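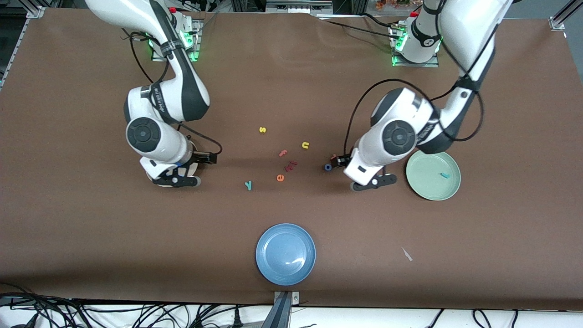
Week three, and we're finally getting our hands dirty with natural dyes and homemade inks. I've taught this unit at Custcombe for a while now and it's the one that makes the most mess, so please wear something you don't love. Before we get to colour recipes I want you thinking about colour next to colour. A handful of bright foam letters on a plain brown tabletop will look far louder than the same letters on white paper, and onion skin ink behaves much the same way (in reverse, sadly, it goes very quiet on kraft paper). Bring a couple of different papers and try your swatches on all of them!

What we're making

Three inks this week: onion skin, red cabbage and black walnut. The onion skin is the friendliest. Stuff a saucepan with dry brown skins, cover with water and simmer until the liquid looks a shade darker than you think you need, because it always dries lighter. Strain it through an old stocking or a coffee filter. I use 30 grams of skins to a small pot, but if you've only got a fistful, use a fistful.

Cabbage is the fun one. It comes out purple, goes pink with a splash of vinegar and swings to blue or green with a pinch of bicarb. Add the bicarb slowly, it fizzes, and last March we had a very green bench. Don't expect cabbage to last. My sample from the Omham workshop spent a summer on a windowsill and it's now the colour of weak tea. I still like it, but I wouldn't sell it to anyone.

Walnut stains everything, so gloves on. The husks stink a bit too.

Binder and keeping

Plain dye will run all over the page, so stir in gum arabic, about 14 drops of the liquid kind for every 100 mL. Too much and it dries shiny and cracks. Pop a whole clove in each jar to slow down the mould, label it, and keep it in the fridge well away from anyone's lunch.

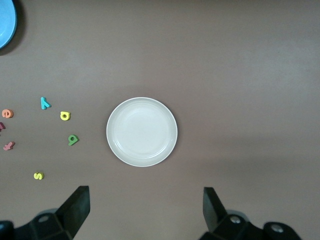
Fig. 2. White plate and blue bowl on a brown tabletop.

Mixing on a plate works better than mixing in the jar, I reckon. You can see how thin the wash is and tip it about a little. Any pale glazed plate from the op shop will do.

For next week

Fill one sheet with swatches, at least two papers, and write the recipe beside each one (future you will be grateful). Read the Zurnari chapter on iron and rust, starting at page 298. Anyone who missed the mordants talk can grab the notes from the Hanrahan room, on the shelf by the sink.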